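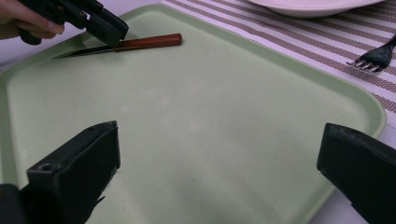 A table knife is an item of cutlery used to cut food at the place where it is eaten. It is laid beside the plate as part of a table setting and is distinct from the larger knives used for preparing food in the kitchen. Most table knives are between a paring knife and a carving knife in size.

Parts

A table knife consists of a blade and a handle. The part of the blade that continues into the handle is called the tang. In a full tang knife it runs the whole length of the handle and is usually held by rivets. In a partial or rat-tail tang knife it is a narrow rod set into a drilled hole and fixed with glue or resin. Round wooden handles are commonly made the second way.

The tip may be rounded or pointed. Rounded tips are usual on general dinner knives, while pointed tips are found on steak knives and on many small knives for fruit and cheese.

Materials

Modern blades are mostly stainless steel. Carbon steel takes a keen edge but darkens with use and rusts if left wet. Some blades are given a dark coating, which is mainly decorative on tableware.

Handles are made of metal, plastic, bone, horn or wood. Beech, olive and rosewood are among the woods used. Wooden handles may be oiled, waxed or lacquered. A lacquered handle has a gloss and resists stains, but the finish can crack in hot water.

Placement and serving

In most Western settings the knife lies to the right of the plate with its edge facing inward. If 2 or more knives are set, the one used first is placed farthest from the plate. At informal meals the cutlery may be brought to the table on a tray. A raised rim keeps knives from sliding off, and a matte surface gives them more grip than a polished one. Plastic trays are light and easy to wipe but can be scored by a sharp point.

Care

Knives with wooden handles are washed by hand and dried at once. Soaking swells the wood and may loosen the tang. Unlacquered handles are rubbed with food-safe mineral oil when they look dull. Knives are best stored in a divided drawer or a roll, where the edges do not rub together.

See also

Butter knife
Cutlery
Serving tray
Steak knife
Table setting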